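Novelside's capital request for the Gökçe warehouse was approved in October, and the robot arm was the least disputed line in it. The arguments were over grippers, racks and floor space.

Kadir Saraç, who wrote the request, split it into two parts. The first covered equipment with a supplier quote: arm, mobile base, gripper, wrist camera, controller. The second covered everything the equipment would touch. By his account the second part took longer to price and came to nearly as much as the first.

"We had a quote for the gripper in a day," he said. "Getting a figure for spare finger pads took 9 emails." 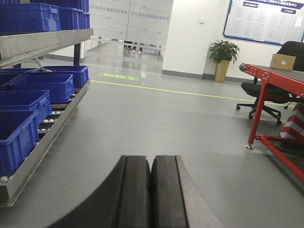 Containers should be settled before the gripper is ordered. A finger pair chosen for one bin wall may slip on another, and mixed stock multiplies the test work. Sites that already run a single type have less to pay for. Blue plastic bins with ribbed sides and rectangular handle cutouts, kept on a gravity-flow shelf with small white roller wheels, give the planner a known surface and a known opening. Saraç budgeted 300 bins of one pattern, 200 for daily use and the rest held back as replacements.

Racks came next. Brekska, the integrator, asked for shelf height and slope at every pick position, and charged for a second survey when the first set of numbers proved incomplete. Saraç now recommends that buyers measure their own racks and send the results with the inquiry.

Finger pads are a consumable and belong in the operating budget. Pendix, which supplied the gripper, sells them in pairs. Novelside keeps 2 pairs on site and reorders when the first is opened.

Floor marking, network drops and operator training were entered as separate lines, each with its own owner. Contingency was held against integration hours only. The next request, for a second arm, uses the same layout and is due before the spring stock count.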